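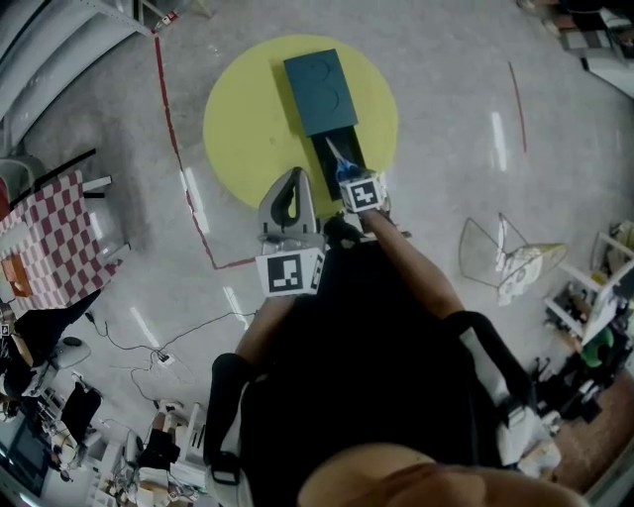
Sixteen rules for handheld gripper work, and the ones I'd fight for

I have been promising a post about our house rules since the spring, and then July got away from me, so you're getting it on a Sunday with coffee going cold next to the keyboard. If you've read this blog for a while you know I love a good checklist. I really do! Standards are the part of robotics I could talk about all night, and our demonstration work at Bosska has given me a whole new set to fuss over.

The list started as a page and a half that Marama Doolan wrote for the Ranidura project. It now has 16 rules. I won't paste the lot, but these are the ones I quote most.

Rule 2: sharps travel closed. Scissors are one of my favorite objects to record with — they're thin, they're awkward, they want to twist in the fingers — and they're also the thing most likely to end up in someone's forearm. Blades stay shut for the whole episode, going into the box or coming out of it. If a pair opens, stop, put it down, close it by hand and start a new episode. Teodor wanted to allow blunt-tipped scissors an exception and we argued about it for most of a lunch. No exception. I'm still pleased about that one.

Rule 3: the markers are part of the instrument. A thumb across a marker face means a stretch of tracking you may never get back, and you often won't notice until processing. So keep your fingers off the printed squares, wipe the cubes with a dry cloth at the start of the session, and if a corner is peeling, swap the cube. Don't press it back down and hope! I have pressed it back down and hoped. Rochelle Pearce found it in the data two weeks later and was very nice about it.

Rule 5: the tape is the tape. Red tape on the floor marks the work area and it stays where it is until the layout changes for everybody. If a task needs more room, ask for a new layout and write down the name of it. Please don't peel up a corner and move it over a bit.

Rule 6: cables. I would like every cable taped flat or routed along a wall, and this is the rule where we do worst. Walk the floor before you put the harness on. Once you're wearing it and watching your hands, your feet are on their own.

Rule 9 covers containers. Lids get opened to the same stop every time, and if the lid slides, it slides all the way back before anything goes in. We had a batch for the Tapsell task where half the lids were barely open, and the model learned to be timid in a way that was kind of adorable and completely useless. That batch had 511 episodes in it. We kept 100.

Rule 11: anyone in the room who isn't recording stays outside the tape and knows a recording is on. Ewan Lockyer added the second half, and he was right to. Say it out loud, "recording," and wait for an answer.

Rule 14 is breaks. Arms get tired holding a gripper out in front of you, and tired arms make sloppy grasps. Swap before it hurts. Write the swap in the log, with the time.

What I like about the list is how much of it came from people on the floor. Clem Paewai rewrote the whole harness section after one afternoon of wearing it (straps flat, nothing dangling, adjust it standing in your working posture) and it's so much better than what I had. We're now trying the same rules with the group over at Gundby, who use a different gripper, and they've already sent back notes on rules 3 and 9. Marker cleaning apparently needs its own page.

If your lab has a written rule about sharps, I would love to see the wording. Leave it in the comments, or send me the whole document if you're allowed to share it. I'll read every line.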